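Runix Countertop Plate Rack, black: a review after one month

I should say at the start that I have strong feelings about dish racks, stronger than most people would consider reasonable, and that my last one was a big chrome thing inherited from an aunt which took up half the counter and rusted at every joint. So when my neighbor Harsh Mittal moved apartments in August and told me he was down to one little black plastic rack and perfectly happy (he cooks for three most nights!), I went home and ordered the same one.

It comes in a flat box, there is nothing to screw together, and you can have it on the table before the kettle boils. The shape is about as simple as a rack gets, a shallow tray with upright dividers, and you stand your plates on edge in the slots between them. I like that the dividers are open frames and not solid walls, so you can get a cloth through the middle when it needs a wipe. The tops are slanted, which I took for decoration at first, but I do find a plate slides in more easily from the lower side.

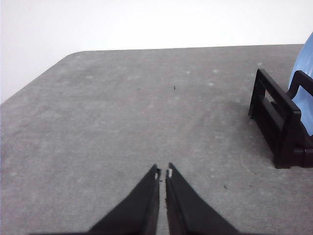
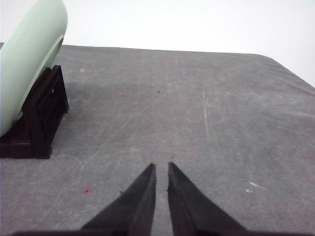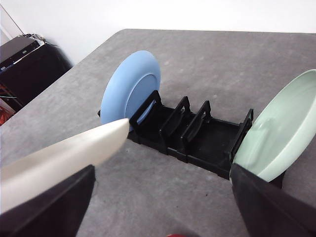

The black rack on a gray tabletop, with a pale blue plate and a mint-green dish in the last photo.

Lovville, September 2022

Now for the plates, which is what you'll want to know. Ordinary dinner plates are a joy in this. They stand up straight, they don't clatter, and you can lift one out without its neighbor coming along for the ride. I have a set from Jarncombe with quite a tall foot ring on the back and even those go in nicely, though I've learned to face them all the same way or they start to crowd each other.

Bowls are a different story, I'm afraid. A shallow pasta bowl will go in if you tip it and give it a slot at the end, where it has room to lean out a little. A proper deep cereal bowl just sits on top looking sorry for itself, and I've gone back to turning mine over on a towel. There's no cup rail and no place for forks either, so you will need a jar or something next to it. I use an old Shim coffee tin and it does fine.

Cleaning is easy enough. The floor of the tray has small ribs and openings, and crumbs do find their way in there, so every few days I take it to the sink and go over it with an old toothbrush. Being black and a bit shiny, it shows every water spot in a hard-water town like ours. My friend Seul-gi Shin has hers on a folded tea towel, which catches the drips and looks rather sweet, and I've copied her.

Would I buy it again? Yes, for a small kitchen and a household that eats off plates. If you're a soup family, look for something with wider slots.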